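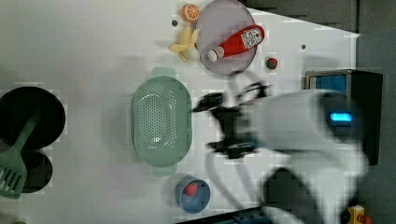

Does soaking dried chickpeas overnight make them cook faster?

Soaked chickpeas cook a lot faster than dry ones. In my tests a pot of soaked chickpeas was soft after 51 minutes of simmering, and the same kind of chickpeas straight out of the bag needed a bit over two hours. Adding baking soda to the soaking water made it quicker again.

# Soaking Chickpeas: My Fall Project

Ikgate High, Food and Nutrition class, teacher Mr. Zamani

## How I picked this

My grandmother soaks everything. Beans, chickpeas, rice, even raisins (I still don't get the raisins). My mom soaks nothing and owns a pressure cooker. So whenever the two of them are in the same kitchen there is a discussion, and I've been hearing this discussion since I was little. When Mr. Zamani said we could choose any kitchen habit and test it, I didn't even have to think!

My first plan was to compare a whole bunch of different beans. Mr. Zamani read it over and told me to pick one kind and do it properly. I was annoyed for a day or so, but if I'd kept all those beans I would still be standing at the stove in November, writing this with one hand. I went with chickpeas since everybody in my house will eat the leftovers.

## What I thought would happen

I figured soaking would help, but only a little. I also wrote down that baking soda would make the chickpeas taste weird. And I guessed that soaked ones would come out mushier, because they'd have so much water in them already.

## What I used

- dried chickpeas from the Gromwood market, all from the same big bag
- tap water
- baking soda
- salt
- a kitchen scale
- a Skotix timer that clips onto your shirt
- the same medium pot every time, with its lid
- a fork, a notebook, and a lot of patience

Getting everything out of one bag mattered more than I expected. I read that older chickpeas take longer to cook, and some that have been sitting around for years never get properly soft. If I'd bought a new bag for each test I wouldn't know if I was measuring the soaking or the age of the bag.

## How I did it

I tested three ways of starting:

1. Dry. Rinsed and straight into the pot.
2. Plain soak. Overnight in tap water on the counter, then drained and rinsed.
3. Soda soak. Same as the plain soak, but with 2 grams of baking soda stirred into the water, then drained and rinsed really well.

Every batch started with the same weight of dry chickpeas and was cooked in 2000 ml of fresh water. I brought the pot to a boil on high, turned it down until it was barely bubbling, put the lid on a little crooked so it wouldn't boil over, and started the timer. Once the chickpeas started to look plump I took a few out every so often, let them cool on a saucer, and squished them with the back of a fork.

"Done" was the hard part to define. At first I just wrote "soft?" in my notebook, which is useless when you read it a week later. Then my lab partner, Bijan Azimi, came up with the rule that a chickpea is done when it flattens under the fork without cracking and there's no chalky bit in the middle. Every one you take out has to pass or the pot keeps going. We used that rule for everything and I threw out the batch I'd done before we had it.

(Yes, my partner and my teacher are both named Bijan. In my notebook they are B.A. and Mr. Z, and I'll do the same here if it gets confusing.)

I repeated each kind of batch on a different evening and used the average.

## What I got

| Start | Time to done | Texture | Taste |
|---|---|---|---|
| Dry | a little over two hours | uneven, some firm and some split | strongest chickpea taste |
| Plain soak | 51 minutes | even, skins mostly on | mild, nice |
| Soda soak | 15 minutes less than the plain soak | very creamy, lots of loose skins | a tiny bit soapy the first time |

The soapy taste was my fault. I gave that batch a quick splash under the faucet and called it rinsed. On the repeat I swished the chickpeas around in clean water, poured it off, and did it again until the water looked clear, and then my mom couldn't tell which bowl had been the soda one. My grandmother said she could. She picked the wrong bowl, but I'm not going to put that in the table.

My guess about mushiness was wrong. The dry-start batch had the most mush in it, because by the time the slowest chickpeas were soft the fast ones had already fallen apart. The soaked ones all seemed to get there together.

## Why it works (as far as I understand it)

A dried chickpea has to take in water before it can get soft all the way through. If you soak it first, a lot of that is done before you even turn on the stove. If you don't, the heat and the water have to work their way in from the outside together, and the outside gets a big head start.

The baking soda part is chemistry. Plant cells are held together by stuff called pectin, sort of like glue between bricks. Baking soda makes the water alkaline, and pectin breaks down more easily in alkaline water. That's also why the skins come loose. Acid goes the other way and keeps beans firm, so tomatoes or lemon juice should go in near the end. My aunt's chickpea stew has tomatoes in it from the very start and now I know why we always eat so late at her house.

Our tap water could be a factor too. Hard water has calcium in it, and calcium makes pectin tougher. I didn't have a way to test the water, so I can't say how much it mattered, only that it was the same water for every batch.

## Things that went wrong

I forgot to write down a start time once, so that batch became hummus and didn't count. Another time I used a bowl that was too small for the soak, and the chickpeas on top were sticking up out of the water by morning and still wrinkly. They swell a LOT. Use the bigger bowl.

I also bumped the burner while I was on the phone and the pot went from a simmer to almost nothing. I only noticed when I came back to do the fork test. I redid that one too - my brother says he never wants to see a chickpea again.

## If I did it again

I'd try salt in the soaking water. I kept salt out until the end because that's what the bag says, but a lady at the Mousavi bakery told me she always salts the soak and her chickpeas come out softer. When I looked it up, a lot of cooks agree with her. I'd like to run that one next to the plain soak and see.

I'd also like to try the quick soak, where you boil the chickpeas for a minute or so and let them sit in the hot water for an hour. That one is for people like me who remember dinner in the afternoon.

At home we've started doing the plain soak for stews and salads and the soda soak for hummus. My mom still uses the pressure cooker on weeknights, and my grandmother still soaks the raisins. B.A. wants to do popcorn for the spring project and I already said yes.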